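**Part-time bench assistant, kitting and sorting (2 openings)**

Wencombe workshop, posted Wednesday, March 14, 2018

Stutik is looking for two people to sort and lay out small electronic parts at our Wencombe workshop. The parts are round circuit boards and the short wire harnesses that go with them. They come to us mixed together from Drollent, and they have to be separated, checked and put out as sets before they go to the assembly bench.

The job is 16 hours a week, in four-hour shifts. Mornings or afternoons are both possible, but please pick one and keep to it. The contract runs through the end of July and may be extended if the Evangelista order is renewed. We can't promise that now.

You would work at a white table with yellow plastic trays on both sides and a steel tray in the center. Boards and harnesses are taken from the yellow trays and laid on a sheet of white paper in the steel one, board on the left, harness on the right. The paper makes a bent pin or a nicked wire easier to see, and it gets changed when it is marked.

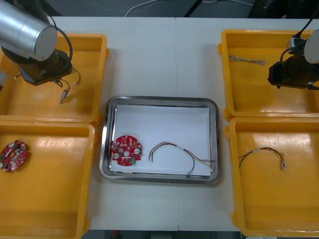 *Table layout with a board and harness on the center sheet.*

What you would do:

- Take parts from the side trays and lay out one board and one harness at a time
- Look over the board for loose or missing components
- Check the connectors and the bare ends of the harness
- Untangle harnesses without pulling on the connectors
- Put anything doubtful aside with a note saying what you saw
- Wipe out the trays and clear the table at the end of the shift

You need good close-up eyesight (glasses are fine), steady hands and the patience to do the same small task for a few hours. You also need to tell red, brown and black wires apart without trouble. There is a short color check at the interview. No electronics background is required, and we don't ask for soldering.

You may sit or stand. Food and drinks stay out of the room. Please don't wear rings or bracelets at the table — they catch on the harnesses. Lockers are in the hallway.

The first two shifts are training and are paid at the full rate. The rate is the same for both openings and will be given to you in writing before the interview.

To apply, send a short letter with the shift you prefer and the earliest day you could start. A résumé is welcome but not necessary. Put job number 2299 on the letter and address it to Duván Taipe, Stutik, Room 1415, Wencombe. You can also leave it at the front desk.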